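Small kitchen table: tablecloth or bare top? And does anyone still mix plates?

nillachmom
Posted in Kitchens & Dining, 735 views

We moved in February and the new place has a kitchen you could cross in 3 steps, with just enough room for a table against the wall. My mother gave me her old tablecloths and I love them, I really do, but my husband thinks a cloth in a room where somebody is always frying something is asking for trouble. He wants to leave the top bare and wipe it down. I grew up with a cloth on the table for every meal, even if it was only soup, and the room feels unfinished to me without one. What do the rest of you do in a tiny kitchen?

Second thing while I'm here – we have no two plates alike anymore. Do I give in and buy a set?

coltell_80
Reply 1

Bare top, every time. I had cloths for years and I was washing one every other day. Tomato sauce, tea, a candle once (don't ask). Now I use placemats and they go in with the towels. Your husband has a point, sorry!

And yes, buy a set. They stack better, and in a small kitchen stacking is everything. I got tired of the whole pile wobbling each time I wanted the plate at the bottom.

Diane MacLeod
Reply 2

Oh, I have to disagree with coltell on both counts, though I do agree about the candle. A cloth softens a hard little room like nothing else, especially if you've got tile on the walls and tile on the floor, where every spoon sounds like a dropped tray. Get one with a pattern and you won't see half of what lands on it. Mine is a cotton one and it goes through a warm wash and back on the table with barely an iron.

As for the plates, please don't buy a set just to have one! My grandmother's survivors sit next to thrift store finds and nobody has ever sent dinner back. The only thing I try for is the same background color, so they look like cousins.

T. Nakajima
Reply 3

With Diane on this one. Our kitchen and our dining table share one small room, with the stove over on the left, and we've kept a cloth on for 9 years. Checks are very forgiving. We stay with white for the dishes and let the patterns do what they like. 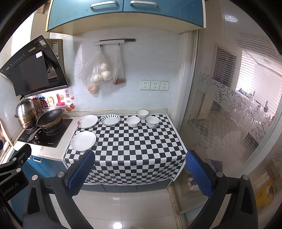 Our checkered cloth with the mixed whites – pink sprigs, blue lines and a scalloped rim.

If anybody wants to know, we do a lot of steaming, and I'll admit I would worry more if we deep fried. – Tsutomu

coltell_80
Reply 4

Okay, that does look cheerful, I'll give you that. I still say the part that hangs down in front would catch on my knees and take my dinner with it. Do you clip it at all?

T. Nakajima
Reply 5

No clips. You learn to sit down slowly.

nillachmom
Original poster

Thank you all, this has been so nice to read over my coffee. I love the blue lines next to the pink, I would never have dared to put those together. I'm going to try my mother's green check for a month and keep coltell's placemats in the drawer for spaghetti nights. Diane, what setting do you use for the wash? Hers have been folded away so long I'm a bit scared of shrinking them.

Diane MacLeod
Reply 6

Cool for the first one, dear, then see how it comes out before you go any warmer. And hang it to dry!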